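Table setting

Table setting, also called laying the table, is the way dishes, flatware, glasses and linens are arranged for a meal. The word also refers to the items used by a single diner, which are together known as a place setting or cover. Customs differ from country to country and have changed many times, but most follow the order in which food is served and the hand in which each tool is usually held.

History

In medieval Europe most diners brought their own knife and ate from a shared board or from a trencher, a thick slice of stale bread that soaked up juices. Spoons were often personal items as well. Forks were used in the kitchen and for serving long before they were common at the place of each diner. They came into use at the table in Italy first and spread slowly north and west over several centuries.

Bowls and plates of wood, pewter and earthenware took the place of bread trenchers. As plates became cheaper, it became normal for each person to have one. Matching sets of dishes were at first a sign of wealth, and became widespread only when factories could turn out pottery in large numbers.

In the 19th century many wealthy households in Europe and North America moved from service à la française, in which many dishes were set out at once, to service à la russe, in which courses were brought in one after another. The second style called for a separate set of flatware for each course. The number of specialized pieces grew quickly in this period, and makers sold forks for fish, oysters, salad, pastry and ice cream. Much of this variety fell out of use in the 20th century, when fewer homes employed servants.

Place settings

The basic setting used in North America and much of Europe has a plate in the center, one or more forks on the left, and knives and spoons on the right. Knife blades face the plate. The water glass stands above the knife. A napkin is laid on the plate, to the left of the forks or, less often, under them.

Where several courses are planned, flatware is placed in order of use, starting from the outside. A soup spoon is therefore found at the far right, and the fork for the main course is closer to the plate. Dessert tools may be laid above the plate or brought in with the dessert. A bread plate, if used, goes above the forks with a small butter knife across it.

In France forks are often laid with the tines facing down, a habit linked to the old practice of engraving family marks on the back of the handle. In Britain and the United States the tines usually face up.

Informal settings

Everyday meals use far fewer pieces. A common family setting has one plate, one fork, one knife, a glass and a napkin, with a spoon added only when the food calls for it. Serving bowls may be placed on the table so that people can help themselves, or plates may be filled in the kitchen. Placemats often replace a tablecloth, and many households use neither.

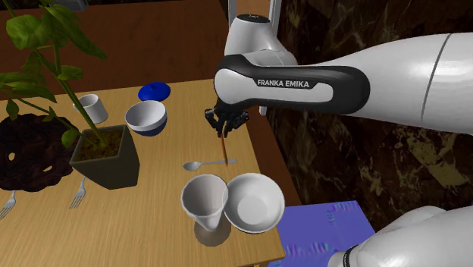
Tableware and a potted plant on a light wooden table.

Breakfast settings are often built around a bowl or a small plate, with a cup or mug to the right. In buffet service, plates and flatware are stacked at one end of a serving table and the dining table itself may hold only glasses and napkins.

Other traditions

In China a typical setting includes a rice bowl, a small plate, a soup spoon and chopsticks, which are laid to the right of the plate and often set on a rest. Main dishes are placed in the middle of the table, in many restaurants on a turning tray.

In Japan chopsticks are usually laid sideways in front of the diner, with the tips pointing left. The rice bowl stands at the front left and the soup bowl at the front right, with side dishes behind them. Traditional meals may be served on individual trays.

In Thailand a fork and spoon are the usual tools for rice dishes. The spoon is held in the right hand, and the fork is used to push food onto it. Chopsticks are mainly kept for noodles. In many parts of South Asia, the Middle East and Africa, food is eaten with the right hand, and a bowl or jug of water for washing may be offered before and after the meal. In southern India, meals on special occasions are served on banana leaves, with each food given its own part of the leaf.

Centerpieces and decoration

A centerpiece is an object or group of objects placed in the middle of the table. Cut flowers, candles, bowls of fruit and potted plants are all common. Etiquette guides generally advise keeping a centerpiece low enough for guests to see each other across it, and avoiding strongly scented flowers that could compete with the food. On long tables, several small pieces may be spaced along the center line.

Potted plants last longer than cut flowers and can stay in place between meals. Herbs such as basil and thyme are sometimes used in this way. A saucer is normally placed under the pot to protect the surface from water.

Table linens

Tablecloths were in use in ancient Rome and were a regular part of noble dining in medieval Europe, where diners sometimes wiped their hands on the edge of the cloth. Linen damask was long the preferred fabric for formal meals. Cotton and blended fabrics are now more common – they are cheaper and easier to wash. A felt or padded layer is sometimes laid underneath to soften noise and protect the wood from heat.

Napkins range from small cocktail squares to large dinner sizes, and may be cloth or paper. Elaborate napkin folding was a court art in the 16th and 17th centuries, and simpler folds are still used in restaurants and at weddings.

See also

Centerpiece
Cutlery
Etiquette
Placemat
Tableware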